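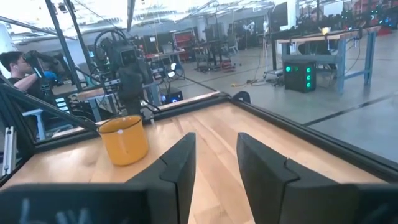
Farhad Bahrami asked me last September why anyone would keep play money in a mug. It's a fair question, so I start there. A mug is heavy enough to stay put and wide enough for a hand. The box tray that comes with Wudine is neither.

Next: the mess at the end of a game. Give this one 2 minutes. 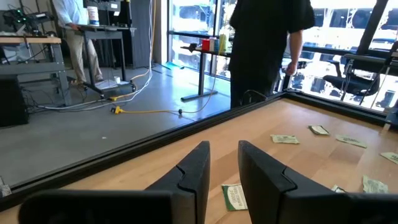
Luana Conceição says she would just sweep the lot off with her forearm. Ask the room who does the same. Creased paper slides, then jumps the edge. Pick up one piece at a time, starting at the far side. 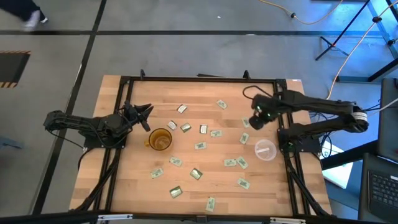
Amber mug and clear cup, with small printed pieces on the wood.

Sorting. Small notes go in the clear cup, big ones in the mug. Read out the 2,000 note rule. Flatten badly creased notes under a book overnight. Skip if short on time.
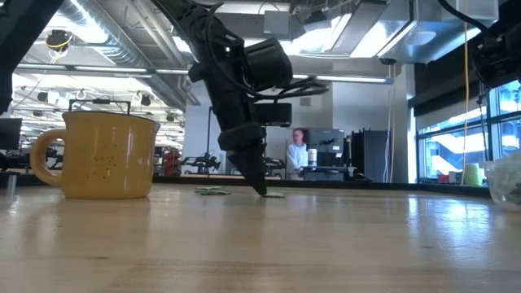

Yellow mug, green pieces on the tabletop.

Last point: mug stays on the table until the floor is checked. Handouts are by the door. Questions, then over to Zsófia Bozsik.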